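The night train to Koruldale, and what I would do differently

Posted by Percy Mosquera on 6th May
Filed under: Trains & Slow Travel
7 comments

I have wanted to take the sleeper from Villanueva to Koruldale since I moved to this part of the world. My colleagues all fly. The flight takes less than two hours, and when I said that I would spend a whole night and a piece of the morning on a train, they looked at me with pity. But I like trains, and I had three days of holiday left which I would lose in June, so I bought the ticket.

First, the price, since many of you always ask me this. I paid 236 for a bed in a cabin for two, one way, with breakfast. A seat in the ordinary carriage costs much less, and a cabin alone costs 400. I thought for a long time about the cabin alone. In the end I chose to share, and I was lucky, as the second bed stayed empty the whole night. I cannot promise you the same luck.

The booking page is not easy. It exists in English, but the English stops when you arrive at the payment, and there you must guess. I guessed wrongly one time and bought a place for a bicycle. The lady at the ticket office in Villanueva changed it for me without a fee, and she was very kind about it, although she did call her colleague over to see.

The train leaves in the evening from the far platform, the one you reach by the tunnel. Please come early. The carriages are not in the order that is shown on the board, and I walked the whole length of the train with my suitcase and then back again. The attendant checks your ticket at the door and keeps it until the morning. This made me a little nervous, but it is normal, and he wakes you in time for your station.

The cabin is small and quite old. There is a washbasin under a folding shelf, two hooks, a reading lamp and a window which opens at the top. The bed was narrow but the sheets were fresh and the blanket was heavy, the way I like it. I am not tall. My brother, who is, would have to sleep with his knees bent.

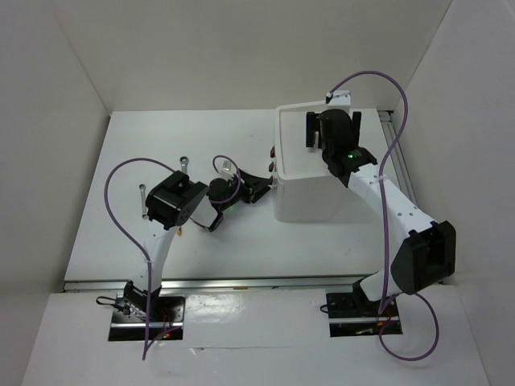 After the first hour the line follows the river, and I stood in the corridor until it was too dark to see the water. In Clostlow we stopped for a long time. They change the locomotive there, and you feel one strong push when the new one is connected. If you have a cup of tea in your hand at this moment, hold it well. I did not know it, and I slept afterwards on the upper bed.

The restaurant car closes earlier than they write on the website. When I arrived, they had only soup, bread and a kind of cake with plums. The soup was good and I had it twice. A couple at the next table were going to Uneretti to see their first grandchild, and they showed me so many photographs that I feel I know the baby. They told me also that the best view is on the left side, just before the long viaduct, very early in the morning. I wrote it on my hand in order not to forget.

I slept better than I expected, maybe five hours. The part after Clostlow is smooth, but near the mountains the train goes slowly and makes a lot of noise in the curves. Take earplugs. The heating is also strong and the small wheel under the window does nothing, at least mine did nothing, so do not wear thick pyjamas as I did.

I woke up before the attendant knocked and I went to the left side of the corridor. The couple were right. There was fog in the whole valley and only the church towers came out of it, and then the train turned onto the viaduct and for a minute you could see nothing under you. I did not take any photograph of this. I had left my phone charging in the cabin and I did not want to go back for it.

Breakfast comes on a tray: two rolls, jam, cheese and coffee which is stronger than it looks. We arrived in Koruldale forty minutes late. If you have a bus to catch, do not choose the first one. There is a left luggage room beside the main hall, open from early morning, but it takes only coins, and the machine that gives change was broken.

Next time I would take the lower bed, bring my own supper and stay one night in Uneretti on the way. The ticket allows one stop, but you must ask for it when you book and not later on the train. I asked on the train.

I will write about Koruldale itself in another post, when I have put my notes in order. If somebody has done this journey in winter, please write to me in the comments whether the train really runs when there is snow on the pass.

Shared 200 times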